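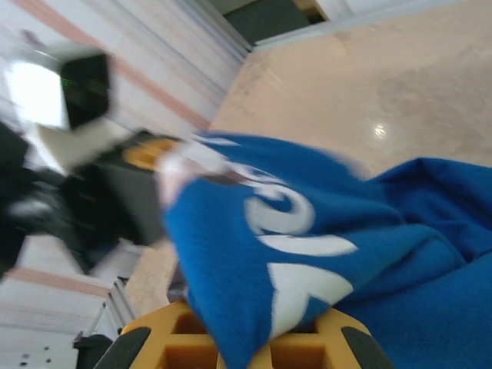 Citov, 2. Oktober 2018

Startseite | Foren | Robotik | Datensätze | Suche | Anmelden

Zuletzt aktualisiert: vor 6 Stunden

Thema: Stoff falten, zweiarmig – wie viel Ausschuss behaltet ihr?

samina_virk
Standbild von der Handgelenkkamera, blauer Stoff mit weißem Aufdruck, der zweite Arm kommt von links. Wir sind jetzt bei 501 Episoden und ich darf aussortieren. Mein Problem: In der Hälfte davon ist der andere Arm nur ein Wischer. Lesen kann man den Aufdruck auch nicht, aber das Netz soll ja falten und nicht vorlesen. Fliegt so was bei euch raus?

kantenfilter
Raus damit. Wenn ich nicht erkenne, ob der linke Greifer den Stoff hält oder bloß in der Nähe herumlungert, erkennt es das Modell auch nicht.

dusan_halas
Widerspruch. Das Modell bekommt die Gelenkwinkel dazu, du nicht. Wir haben bei Trimiment im Juli alles Unscharfe weggeworfen, weil es auf den Folien so hübsch aussah. Danach kannte die Policy nur noch Arme, die stillstehen. Rate mal, was sie gelernt hat.

kantenfilter
Stillstehen ist beim Falten immerhin unfallfrei.

samina_virk
@dusan_halas Habt ihr nach Bildern oder nach ganzen Episoden gefiltert?

dusan_halas
Erst nach Bildern (bitte nicht nachmachen, die Zeitstempel haben dann Löcher), später nach Episoden. Heute fliegt bei mir nur, was der Bediener selbst als missglückt markiert. Also fast nichts, Bediener sind eitel.

Kollár
Kürzer belichten und mehr Licht. Die Diskussion führen wir hier alle 8 Wochen.

samina_virk
Mehr Licht heißt bei uns mehr Glanz auf dem Boden. Oben rechts leuchtet schon jetzt ein Reflex knapp über der Stoffkante, und der polierte Boden bleibt, den habe ich nicht ausgesucht.

Kollár
Dann Decke drunter.

kantenfilter
Und die faltet er dann mit.

dusan_halas
Boden so lassen, aber zwischendurch den Raum wechseln. Sonst lernt er »Stoff ist das vor den zwei pfirsichfarbenen Streifen«.

samina_virk
Zweiter Raum ist bei Cenden beantragt. Bis dahin bleiben die Wischer drin, ich will auf 700 kommen. Den Vergleich mit und ohne stelle ich hier rein, sobald der Rechner frei ist.

kantenfilter
Ich halte dagegen und freue mich auf die Kurven.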